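The Case for Keeping the Hand in the Lesson

An institution that teaches machines by demonstration must decide, sooner or later, who is entitled to give the demonstration. At Astmont the question was settled in the first year and then unsettled again in April, when a proposal came forward to replace most of our operator sessions with scripted motion. The script would produce clean paths at any hour, and it would not need a chair or a lunch break. I wish to set out why the proposal should be declined.

The work concerned is modest. An operator guides an arm by remote control through a household task in a simulated living room, and the recorded motion becomes the lesson from which a control policy is trained. Our present collection, which we call Vedorton, holds 1142 such demonstrations. Nearly 300 of them were set aside in review, chiefly for hesitation, and it is this number that the advocates of scripting cite most often.
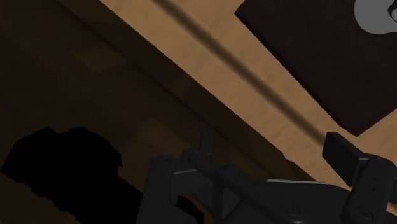
The gripper near a tan wooden surface in the simulated room.

Hesitation deserves a better hearing than it has received. A person who is unsure of a grasp slows down, draws back a little, and tries another approach. A learner trained only on confident motion has no record of what to do when confidence is misplaced. It will meet a small error on its first day of use and carry it forward, having never been shown a recovery. Isauro Arriaga, who trained our first operators, argued that the rejected sessions should be kept and labeled. He was overruled on grounds of storage, and I believe the decision was a mistake.

There is also the matter of judgment about surroundings. The scripted path is planned from coordinates. The operator plans from a view, and the view is often poor. Dark objects lie on dark upholstery, furniture stands close to the arm, and a reach that is short on paper may bring the wrist awkwardly near an armrest.

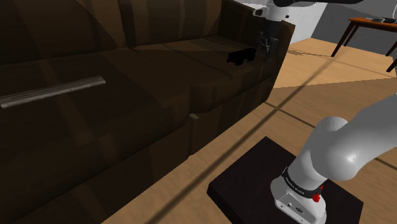 Gripper lowered at the far end of the sofa, a small black object beside it.

Experienced operators handle such placements differently from one another, and the differences carry information. One will come straight down. Another will approach from the open side of the seat and accept a longer path. The Aguirre review, which compared four of our operators on the same three tasks, treated this variation as noise and recommended a single approved approach for each task. I read the same results as evidence that several approaches are sound, and that a policy exposed to all of them would be less easily defeated by a change in the room.

I do not dismiss the objections. Remote control is tiring, and tired operators teach bad habits. The delay between hand and arm encourages a jerky style that has nothing to do with the task. Training new staff is slow, and the cost falls on a budget that could otherwise pay for computing time. These are reasons to shorten sessions and improve the controls. They do not establish that the human contribution can be dispensed with.
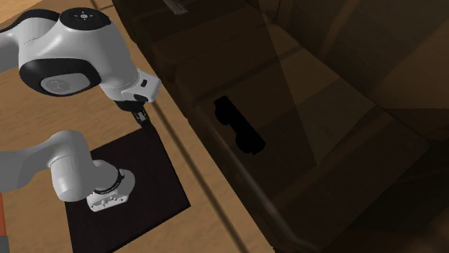

Review standards are where I would begin the reform. At present a demonstration is scored by whether the object reached its destination and how long the motion took, and a reviewer may pass it without asking what the operator could see. Any fair score must take account of the difficulty of the setting. When the object is a plain black shape on a deep brown seat, with the front edge of the furniture between it and the gripper, a cautious approach is the correct one and ought to be marked as such. Under the current form it would lose points for time. A second reviewer, drawn from among the operators themselves, would catch most of these cases.

The Uverar office has asked for a decision before the next collection period opens. My recommendation is that scripted motion be admitted for simple transfers in open space, where it does well, and that all tasks involving furniture or close contact remain with trained operators. The sessions set aside for hesitation should be restored to the collection under a separate label, and the scoring form should be revised before any further demonstrations are rejected under it.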